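I've been running the social accounts for Skurkham, a semi-professional soccer club, for two seasons now. People at the ground ask me what the job involves, and my answers have been getting shorter, so I'm writing a longer one down.

Skurkham plays in a regional league. The ground has a main stand, a grass bank and a clubhouse that serves decent chili. When I took over, the club had three accounts, and two of them had been set up by people who had since moved away. Getting the passwords back took most of a December. One of the accounts was registered to an email address at an internet provider that no longer exists, and in the end I gave up on it and started again from zero. If you run a club account, write the login details down on paper and put the paper in the club safe. I should have done that the first week and did it in the fifth month.

**What a match day looks like**

I get to the ground two hours before kickoff. The team sheet comes from the coach's assistant, usually as a photo of handwriting. I type the names into a template I made, check the spellings against the registration list, and post it an hour before the game. I used to post it as soon as I had it. Then one Saturday-type crowd of away fans used it to tell their coach our formation, and ours asked me to hold it back until the official sheets had been exchanged.

During the game I post goals, cards, substitutions and the half-time score. I tried full written commentary for a while and dropped it. Typing meant I was looking at my phone during the only two good chances we had against Iltden, and I described one of them wrong. A supporter who was working offshore read my version and told everybody at his end that we'd hit the post. We had hit the side of the equipment shed.

After the final whistle I post the score, then walk around to the tunnel and record one short interview. One question about the game, one about the next one. Players who have lost don't want a third question, and players who have won tend to repeat themselves by then. I subtitle everything. Plenty of people watch with the sound off, and the wind at our ground makes the sound pretty bad in any case.

Then I go home and write the match report, which goes on the website the next morning. The report gets fewer readers than a photo of the chili. I still write it. Parents of the younger players print them out, and the league's historian asks for copies at the end of the year.

**Things that worked**

The best thing I did last season was post old programs. The clubhouse has a cupboard full of them, and I scan one cover every week and put it up with the score and the lineup. People who played for the club decades ago leave comments, correct each other about who scored, and now and then turn up at a game. One of them brought a box of team photos that the club didn't have. I'm still working through it.

The second best was the bus thread. For every away game I post the departure time, the price, the pickup points and the number of seats left, and I update it as seats go. We used to run the bus half empty. We had 20 on board for the trip to Tuvel, and that was in heavy rain.

Kit launches do fine. Birthday posts do fine, but if you do one you have to do all of them, and I missed our backup goalkeeper's in my first season. I now keep a calendar.

**Things that didn't**

Polls for player of the match. A winger's cousins all voted for him 8 weeks running, including a week when he was suspended. We moved the vote to the clubhouse bar, on paper slips, and the results got a lot more believable.

Live video from the grass bank was another one. The signal drops whenever the crowd gets above a certain size, so the bigger the game, the worse the stream. The league has also tightened its rules on streaming, and you need written permission from both clubs. Wi gave us theirs the same day. Others never replied, and I stopped asking.

I also tried arguing with rival fans, in the cheerful way that the big club accounts do. It's hard to do well. A joke about Iltden's parking lot was taken badly by the person who had just paid to have it resurfaced, and I had to call and apologize. These days I'll wish the other side a safe trip home and leave it there.

**Handling complaints**

Most complaints are about three subjects: ticket prices, the coach, and the line for the restrooms at half-time. I answer the first and third. Prices are set before the season and I link to the page. For the restrooms I pass the message on and say that I've passed it on. I don't answer anything about the coach, even when I agree with it.

Abuse of players gets deleted and the account gets blocked, with a screenshot kept in a folder. The club backed me on that from the beginning. Abuse of me I mostly leave up. It tends to be about spelling.

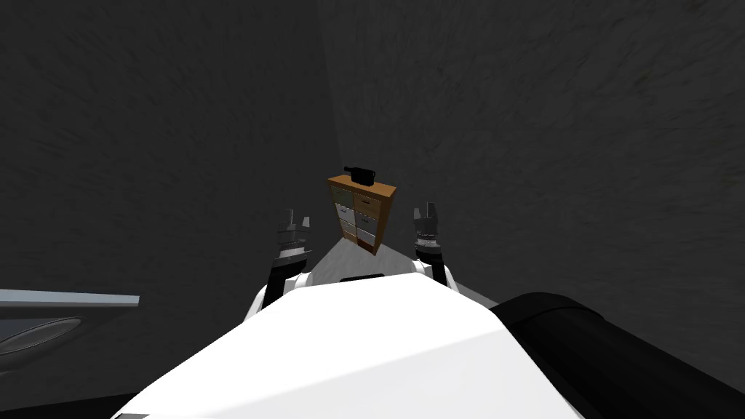
Should a small club be on every platform? Pick the 2 that your supporters already use and keep them current.

We dropped our third account at the end of last season. It had followers, but they were nearly all people who followed us somewhere else too, and every post took an extra few minutes to resize and reword. Only one person asked where it had gone. I sent him the link to the main account and he's been there ever since, mostly asking about the bus.

**Time and money**

The job is unpaid. I get into home games free and I get a seat on the bus. On a week with one game it takes me 5 evenings, counting the match day itself, and that goes up when there's a cup replay or a signing. The club pays for the website and for one piece of design software. I bought the microphone myself and the club paid me back after I found the receipt.

I do the writing in advance where I can. Ticket information, directions for visiting fans, junior training times and the clubhouse menu are all scheduled before the week starts. That leaves the evenings for whatever comes up, and something always does: a frozen field, a change of kickoff, a lost set of keys. The frozen field posts are the ones I take most care over. People set off early for our games, some from a long way out, and a postponement needs to go up as soon as the referee has made the decision and not a minute sooner. I got that wrong once. I posted that the game was off when the referee had only said he was worried about one corner, and it was played in front of the smallest crowd of the season.

**Next season**

I'd like to get the women's team the same coverage as the men's. At the moment they get the score and a photo, and that's down to fixtures clashing and there being one of me. A student from the college has offered to cover their home games, and I've shown her the templates and where the safe is. She's already pointed out that our badge is the wrong shade of green on half of them.

The box of old photos needs names on the back. If you played for Skurkham, or your father did, come to the clubhouse before any home game and have a look. I'll have the box on the table by the door, with pencils.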